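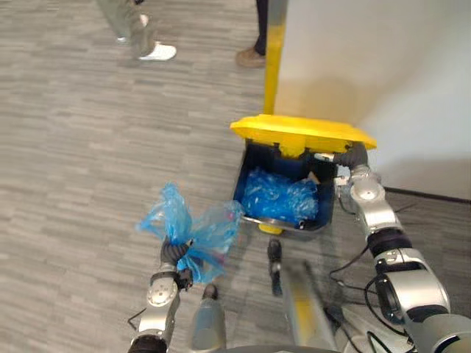 A bag in the left gripper, the right gripper at the rim of the bin.

The question I am asked most often since joining the automation group at Stoseo concerns floor rules for two-armed robots that handle soft material. Visitors expect a long answer about software. The written practice we follow is mainly about where people may walk, what the robot may hold, and who may change either of those things. It runs to 2 pages. I helped to revise it in May, and I set out the main points below for readers who are preparing something similar.

Our document began as a copy of the one used at Bokstead, where I worked previously. That text had been written for rigid parts in fixed trays, and much of it did not carry over. A plastic bag does not keep its shape. It hangs below the fingers, folds over them, and may catch on whatever is next to it. A rule that speaks only of the position of the gripper is therefore incomplete. We now define the working space as the reach of both arms plus the full length of the longest item being handled, measured hanging free.

Walking routes

The first section deals with people on foot. Our test areas share a floor with ordinary office traffic, and we decided against closing the floor during sessions. Routes are agreed before the arms are powered, and the operator has the authority to stop work when anyone leaves the route. Passing at a normal pace behind the bin position is permitted when the route has been set that way. Standing there is not. Persons who wish to watch are asked to do so from beside the operator.

There was a good deal of discussion about floor tape. Sunar, which supplies our training material, recommends a taped boundary in every case. We use tape where the station is permanent. At stations that move from one session to the next, we found old tape left behind after the equipment had gone, and people had stopped paying attention to it. A boundary that is no longer true should be removed the same day.

Holding with two arms

The second section covers tasks in which one arm steadies a container while the other fills or empties it. The steadying arm is to make contact before the other arm enters the opening, and it is to remain until the other arm is clear. Lids require separate mention. A hinged or tilting lid must be checked by hand through its full travel before a session, and the operator must record whether it stays up without support.

No person reaches into a container while either arm is powered. This applies equally to a dropped bag, a bag stuck to the fingers, and a lid that has come down. I am aware that the rule costs time. In the sessions we reviewed before the revision, 147 stops were made to free material by hand, and a few of them were made with the arms still live. Those few are the reason the rule has no exceptions.

Cables

The third section is the shortest and has produced the most correspondence. Cables that reach the floor must have enough slack for the full movement of the arm and must stay out of every walking route. The operator walks the length of each cable before starting and again after any change to the position of the base. On carpet, we do not permit cable covers that lift at the ends. One reader at Ghasemi has suggested overhead routing for all stations. I have no objection in principle, though it would be difficult to arrange at stations that are moved often.

Records

Each session is logged with the operator, the task, the container, the material, and every stop with its cause. We hold 3375 session entries at the time of writing, of which 2868 contain no stop of any kind. I would caution against reading too much into that figure. An entry without a stop may describe a careful session or a careless log — we cannot tell which from the entry alone. The revised form asks the operator to write "none" in the stop field, as a blank had been accepted until now.

One matter remains open. The practice says that soft items are to be released only over a container or a clear surface, but it does not define a clear surface. Several colleagues would include the floor inside the working space. My own view is that a bag on the floor is a slipping hazard from the moment it lands, and I have proposed wording to that effect for the next revision. Comments from groups that have already settled this point would be welcome at the usual address.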